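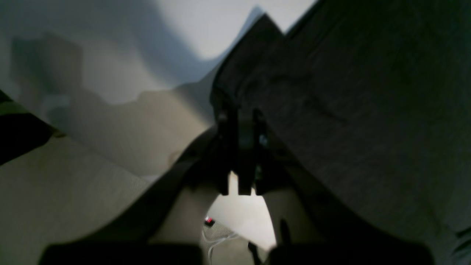 Cell Technician, Two-Arm Garment Handling
Bevance, Folding Lab
Full time, on site

We have an opening for someone who likes keeping one machine in very good shape. The machine is our two-arm folding cell, known in the building as Yap. It picks up shirts, stretches them out, folds them and sets them down, and it does that all day long when the grippers line up and the cables are where they should be. Your job would be to keep it that way (and to get it back there when it isn't!).

You would report to Carmela Lombardi, who runs the lab, and work next to Nives Ferri, our controls engineer. Nives writes the motion code. You would own everything you can put a wrench on.

What the work is like

Mornings start at the cell. You home both arms, listen to the joints, check the finger pads for wear and run a short warm-up on a plain T-shirt. We like dark ones for this because they are the hardest for the cameras, and if the cell can find the hem on a black shirt it can find it on anything we own.

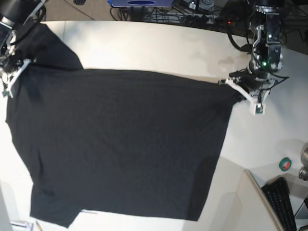
Grip force is where a lot of your time will go. Too light and the collar slides out halfway through the pull; too hard and you leave a dent in the cloth and cook a servo. We set it by hand, one arm at a time, then with both arms holding the same shirt, and we write the values down on the sheet taped inside the cabinet door. You will come to have opinions about that sheet. Please do, it needs them.

Other regular jobs:

Swap finger pads every 2,000 folds, or sooner if they look shiny
Print, clean up and fit replacement fingers
Re-route and tie down arm cables after any joint is opened
Recalibrate the wrist cameras after a finger change
Wipe down the table and check it for scratches that snag knits
Keep the spares drawer stocked and the fault log readable

When a servo dies, you pull it, fit the spare, set its ID and zero, and run the arm slowly through its full range before anyone puts cloth near it. A good day for this is under an hour. Our worst was a whole afternoon, and it was a connector.

Who we are looking for

You have spent at least two years fixing, building or maintaining machines with motors in them. Robots are great, but so are sewing machines, printers, packaging lines or stage rigging. You can solder a clean joint, read a wiring diagram and use a torque driver without being reminded. You are fine on a command line, or willing to learn. You write notes that another person can follow at 6 a.m.

No degree needed. Some experience with fabric would be a real plus, and so would time spent with 3D printing or small servo arms. We'd love to hear from people coming out of alterations or laundry work who got curious about the equipment.

What you get

A proper bench of your own, time set aside to improve the cell as well as repair it, and a say in how the next one is built. We plan to start on a second cell in November, and whoever takes this job will be in the room for every decision on it. Training with Nives takes up most of your first 3 weeks. After that you share the early start with Brunello Zanetti, week on, week off.

How to apply

Send a resume and one page about something you repaired: what was wrong, how you found it, what you would do differently. Sketches and phone photos are welcome. Address it to Dace Pētersons in the Bevance hiring office. We read every one.

If we're a match, we'll have a short call and then invite you in for a paid half day at the cell. You'll change a set of finger pads, tune the grip on one arm and tell us what you noticed. Wear closed shoes, tie back long hair, and bring questions!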